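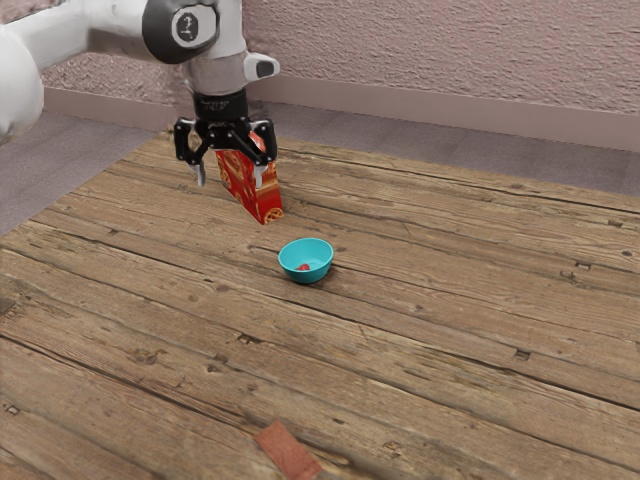
Do you really need 10 mugs?

Jun 26, 2018

I keep reading that the average kitchen holds 3,000 items, or 2,000, depending on which decluttering blog copied from which. I don't believe either number. Who went around opening the drawers? And does a box of toothpicks count as one thing or as a few hundred?

Still, I fell for it. Last August I signed up for the Vikura method, a 30-day plan that arrives by email every morning and tells you what to get rid of. Day one was mugs. You're supposed to keep two per person, and the rest go in a box by the front door. I live alone, so that meant two mugs. Then my sister's family came for the weekend and we drank coffee out of jam jars and a measuring cup.

Day four was "duplicate tools." I had two vegetable peelers. One is a Brinitz with a blade that swivels, and the other is a nameless thing from my grandmother's house that works better. The email said to keep the newer one. Why? It didn't say. I kept both and felt guilty for a week, which I suppose is what I paid for.

The part that bothers me most is the shopping. By the second week the emails had started to recommend drawer dividers, then matching jars, then a label maker. I added it up and the "essentials" came to more than everything I'd given away could possibly have been worth. So I'd be swapping a messy drawer of things I use for a tidy drawer of things I bought to hold them.

To be fair, I did throw out a lot of dried-up spices, and the cupboard over the stove closes now. I could have done that on a rainy afternoon without a subscription.

A reader asked whether the Vasilakis book is any better. I got it from the library and quit at the chapter on folding dish towels. If you made it further, tell me whether it picks up. I'm up to seven mugs again.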